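Olura Support Center
Ticket: Head-mounted capture kit, task recordings rejected at upload
Product: Olura Task Capture Kit (headband camera, belt recorder, Flondar upload software)
Customer site: Vītola store supply showroom
Priority: Normal
Status: Resolved, pending customer confirmation

Summary of the issue

The customer leases the capture kit under the standard evaluation agreement. Recordings made with the kit are supplied to Bekau, which uses them to train a mobile manipulator for light cleaning work in retail premises. The customer reported that a large share of recordings in the "waste pickup and disposal" category were being rejected by the Flondar software at the upload stage. The message displayed was "Hands not tracked for required portion of task." Other categories recorded on the same equipment were accepted.

The customer asked whether the headband camera was defective and requested a replacement unit under the lease.

Information received

The customer provided the recorder log, the rejection report and a set of frames exported from the affected recordings. The rejection report listed 127 recordings in the category, of which 60 had been refused. The recorder firmware was current. The camera was set to 60 frames per second, as the evaluation agreement requires.

Initial review

Support first examined the recorder log for dropped frames and loss of power. None were found. The log showed a steady connection between the headband and the belt recorder throughout each session. The lens self-check had passed on every start. On this basis a hardware fault was considered unlikely, and the replacement request was placed on hold with the customer's agreement.

The exported frames were then reviewed for hand position, exposure and obstruction of the lens.

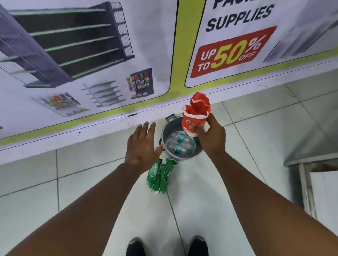

Exposure was found to be acceptable, and there was no sign of dirt or condensation on the lens. Both hands were well inside the usable area during the disposal step, when the operator stands close to the bin and looks down. The difficulty was confined to the start of each recording. Operators were picking up items with the head raised, and the hands did not come into view until the item was already being carried.

Further testing

Support asked the customer to repeat the task with the headband tilted one notch lower. Acceptance improved but remained below the level found in other categories. A second group of rejections was then identified, in which the hands were in view for the full task but the software had lost the left hand for short periods.

The second group was referred to the Flondar software team at 2:15 p.m. The team reported that the tracking component was treating bold printed graphics behind the hands as a change of setting and restarting its search. Showroom areas with large sale signs at floor level were the most affected. The team confirmed that this behavior is corrected in the release made available in April, which had not been installed on the customer's upload computer.

Actions taken

The customer installed the April release and restarted the upload computer. The refused recordings were submitted again without being re-recorded. All but 3 were accepted. The remaining recordings belong to the first group and cannot be recovered by software, as the hands are absent during the pickup step.

The customer was given the following instructions for future sessions:

Set the headband tilt to the second notch for any task performed below knee height.
Begin each recording with both hands raised in front of the chest, and hold that position until the recorder gives its tone.
Look at the item before reaching for it, and keep it in view until it has been released.
Check for software updates before the first upload of each month.

Lease and billing

The customer asked whether rejected recordings count toward the monthly allowance. Under the evaluation agreement, only accepted recordings are counted. The recordings accepted on resubmission will be counted in the month in which they were first submitted. No charge applies to this ticket, and the lease period is unchanged.

Replacement of the headband camera is not approved at this time. Should the "Hands not tracked" message return with the current release installed, the customer may reply to this ticket with a new recorder log, and the request will be reopened without a further hardware review.

Outstanding items

Bekau has been informed that the category will be delivered late. The Olura documentation group has been asked to add the tilt setting to the printed quick start sheet supplied with the kit.

Awaiting confirmation from the customer after the next recording session.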